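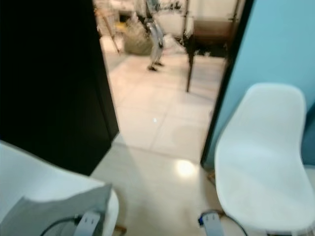
Doston Sign Winger Carhuamaca Through to End of Season

Doston have completed the signing of winger Eliécer Carhuamaca from Pledlow on a deal that runs to the end of the season, with the club holding an option for a further year. The paperwork went through shortly before the league's registration deadline and he is available for the next home match against Probert.

Carhuamaca, 24, had been linked with a move since the start of February, when he lost his place in the Pledlow side after their change of shape. Pledlow went to three at the back and have played without natural wide men ever since. He made only two starts in that time, both in cup games, and asked to leave if a suitable club came in.

No fee has been announced. We understand that Doston are paying nothing up front and that Pledlow will get a small sum if the option is taken up. There is also a clause that lets him play against his old club when the sides meet in the last week of the season. Pledlow wanted that taken out and Doston would not agree to it.

Head coach Emlyn Price has wanted a left-sided player since Nest Gough's brother Rhys went back to college in the fall. He has tried three people there and none of them has held the place for long. Nest, who runs recruitment for the club, first watched Carhuamaca two years ago and put his name forward last summer, but Pledlow were not willing to sell at that point.

"We know what he does," Price said after training. "He gets to the line and he gets the ball in early. Our forwards have been waiting too long for crosses and by the time it comes they're marked. I don't need him to score ten goals. I need him to get the ball in."

Asked if the player would go straight into the team, Price said he was short of match time and would probably start on the bench. He has played 304 minutes in all competitions this season, most of them before Christmas.

Where He Fits

Doston have lined up in a 4-4-2 for most of the season, with the right side doing the bulk of the attacking. That has made them easy to read. In the 1-0 loss at Bramedix Park the home team simply moved an extra man over to that side and left the other one open, and Doston hardly used it. Carhuamaca is left-footed and likes to stay wide, so opponents should at least have to think about him.

There is a question about what he does without the ball. At Pledlow he was taken off early in several games when they were holding a lead, and the full back behind him often ended up facing two men. Price has said he will work on that. The likely answer is that the left-sided central midfielder will be told to sit a little deeper, which may cost us something going forward through the middle.

He will wear number 6, an odd number for a winger, but it was one of the few left. Shirts with his name can be ordered at the club shop on match days or by email. Please allow two weeks for printing.

Other Squad News

Goalkeeper coach Lăcrămioara Bucur has signed a new contract that keeps her at the club for two more seasons. Both of our senior keepers have improved under her and she will also take over the under-18 keepers from July.

The two midfielders injured in the draw at Probert are at different stages. One is back in full training. The other has a second scan next week and is not expected to play again before May. A loan player may be brought in to cover, although the rules allow only an emergency goalkeeper now that the deadline has passed, so it would have to be a free agent who was registered before the cutoff.

No players have left the first team squad. An offer for one of the center backs was turned down in February and the buying club did not come back with a second one.

The Run-In

Doston are fifth, four points off the last playoff place with a game in hand. Four of the remaining seven matches are at home. The home record has been good all season and the away record has been poor, with one win since November, so the order of the games could matter. Three of the next four are at home and any side hoping to catch fourth place would want most of the points from those.

Attendance for the last home match was 639, the best of the season so far. Season ticket sales for next year open at the end of the month. Early prices will be held for the first 500 buyers and will go up after that. Current holders keep their seats if they renew before the general sale begins.

Away Travel

The supporters' coach for the trip to Pledlow will leave from the main gate at 10:30 a.m. Rakiya Okeke is taking names and needs payment before the day. The fare is the same as last time. Please tell her when you book if you want to be picked up on the way, as there is only one stop on this route and the driver will not wait.

Tickets for that match are being sold by Pledlow and not through our office. The away end holds roughly half of what it did last year while building work goes on, so buy early if you plan to travel on your own.

Posted Mar 21, 2019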